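Muvon Sample Pack Two: Jitura Rooms

Home > Sounds > Drums and Percussion > Jitura Rooms

Download, 24-bit WAV
Made by Muvon
Works in any DAW or hardware sampler that reads WAV files

So, the second pack! I put the first one out in February thinking a handful of friends would grab it and that would be that, and then it got passed around a fair bit, and a lot of you wrote in asking for more of the dusty stuff and less of the shiny stuff. Fair enough. Jitura Rooms is pretty much all dusty stuff.

If you're new here, I'm Muvon. I make house records, mostly on the deep and slightly wonky end, and I've played drums since I was a kid, so my tracks tend to start with a kit and a bunch of shakers before any synth gets turned on. Jitura is the name I use for the slower, dubbier things I make late at night, and this pack is built from the drum sessions for the Jitura EP. Nearly everything you hear on that record is in here somewhere, plus plenty that got left off.

What's in it

There are over 1,000 files, and I know that's a silly number. I tried to cut it down and kept putting things back. The bulk of it is single hits: kicks, snares, rims, claps, closed and open hats, toms, congas, a cowbell I'm very fond of, and a whole folder of shakers and tambourines. Then there are the loops, which run between 112 and 124 BPM, with the tempo in the file name. I played all the loops by hand and left them alone apart from trimming the start and end, so they drift a little inside the bar. If you want them dead on the grid, warp them, I won't be offended. I'd try them loose first though, with a straight kick under them, and see if the push and pull does something for you.

The folders go like this:

Kicks
Snares and Rims
Claps
Hats and Cymbals
Toms
Hand Percussion
Shakers and Tambourines
Full Loops
Stripped Loops (no kick)
Room Tone and Noise
Tape Versions

Stripped Loops is the one I'd open first. Most of us already have a kick we like, and pulling a kick out of somebody else's loop is a pain, so I did separate takes with my foot off the pedal. You get the hats, the ghost notes on the snare and the bits of percussion, and you drop your own low end underneath. I made the whole B-side of the EP like that.

How it sounds

Roomy! The kit was recorded with two mics up close and a pair further back, and I leaned on the far pair more than a sensible engineer would. The snares have a short, papery tail to them. The toms ring. The kicks are on the soft side, more thud than click, so if you're making peak-time techno you'll probably be layering something on top. The hats are old and a bit trashy and I love them to bits.

Some of the hits have a chair creak or a breath before them. I took out the worst ones and kept the ones that felt good. There's one conga loop where you can hear me counting under my breath, and that's the exact loop that opens the record, so it stays.

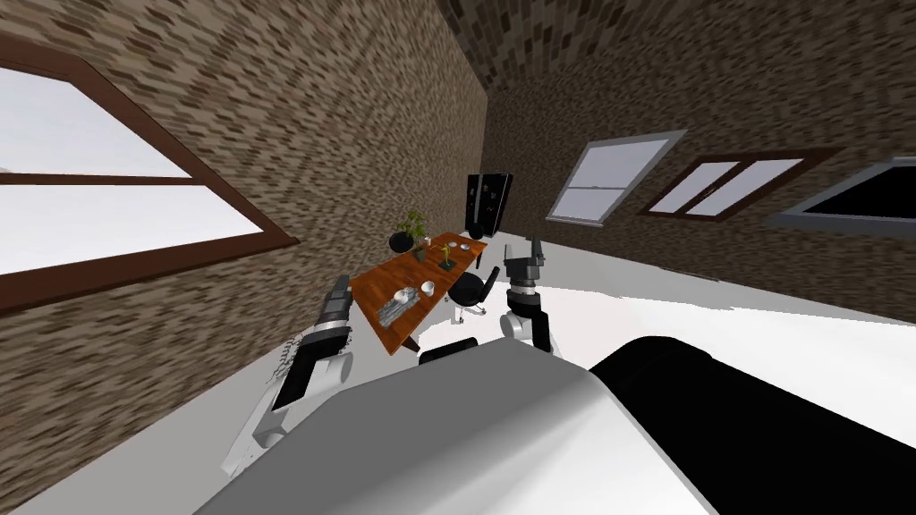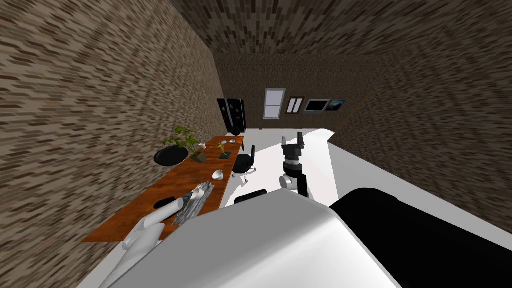

The Tape Versions folder is a second set of the main hits and loops run through my Zuccaro, a knackered little four-track I bought years ago and can't bring myself to replace. It rounds off the top, adds hiss, and on the louder hits it squashes in a way no plugin has managed to do for me (I've tried a lot of plugins). The tape files are named the same as the clean ones with a T on the end, so you can swap one for the other in a sampler without hunting around. Sometimes I'll run the clean one and the tape one together with the tape one tucked low. Watch your phase if you do this on kicks! Flip one of them and listen, and keep whichever way has more weight.

Getting it into your setup

There's no installer and no special player. You download a zip, you unzip it, you've got folders of WAVs. I've also built a drum rack for the big DAWs and a couple of kits laid out across 16 pads for people on hardware. If your sampler is an older one that only takes 16-bit files, there's a converted set in its own download on the same page of your account. Grab that one in place of the main zip and you'll save yourself an evening.

Hits with more than one velocity are numbered from soft to hard. Hats are set up to choke each other in the drum racks, so the closed one cuts the open one off. If you build your own kit you'll want to set that up yourself, it makes a huge difference to how the loops sit.

Using it in your records

It's royalty free. Use the sounds in your own tracks, release them, sell them, play them out, put them in a film, no need to clear anything with me or credit me. I do like hearing what people make, so send a link if you feel like it. The only things I ask you not to do are resell the samples as samples, put them in another pack, or upload the loops on their own as if they were a finished track. That last one sounds unlikely but it happened with the first pack, and it gummed up the content matching for a bunch of people who'd paid for the thing fair and square.

The full license text is in the zip as a plain text file. It's short.

Bits people ask me

Is there any overlap with the first pack? A tiny bit. The cowbell is the same cowbell, but I recorded it again. Everything else is new.

Are there any melodic sounds? Not really. There are some tuned toms, and a few loops in the Room Tone folder have a low hum you could pitch around if you were feeling adventurous. A chords and bass pack is on my list, from the same synths as the EP, and it'll be done when it's done.

Can I get just the loops? Not at the moment. I thought about splitting it up and decided I'd rather keep one price and one zip.

Will it work for stuff that isn't house? I think so. I've heard the first pack on hip-hop beats, on a folk record, and on something very fast that I can't put a name to. The slower stripped loops pitch down really nicely, so if you're working at 90 or so give those a go.

Do you get the EP with it? Yes! The Jitura EP comes as WAVs in the same order, and so do the drum stems for the title track, Trarnungate. Load those up if you want to see how I stacked things. There's less going on than you'd guess: one loop, one kick, a shaker panned hard left and a lot of spring reverb coming up in the breakdown.

Price and delivery

The pack is $9 as a download. You'll get an email with the link straight after you pay, and it also lives in your account so you can come back for it if your hard drive gives up. It's a big file, so please do it on a decent connection and not your phone on the train. If the zip won't open, it's nearly always a download that stopped partway, so try once more before writing to me. If it still won't go, write to me, I'll sort it.

If you bought the first pack there's a discount code in your account under Offers. It doesn't run out.

Vinyl people: the EP is also on a 12-inch, sold separately on the records page, and the download code for this pack is not inside the sleeve. A few of you asked and I should've made that clearer on the label.

Change notes

1.1: fixed the wrong tempo in the names of two conga loops, added the 16-bit set, turned down the open hats in the pad kits (they were way too loud, sorry about your ears).
1.0: first version.

Page last updated Saturday, May 18, 2024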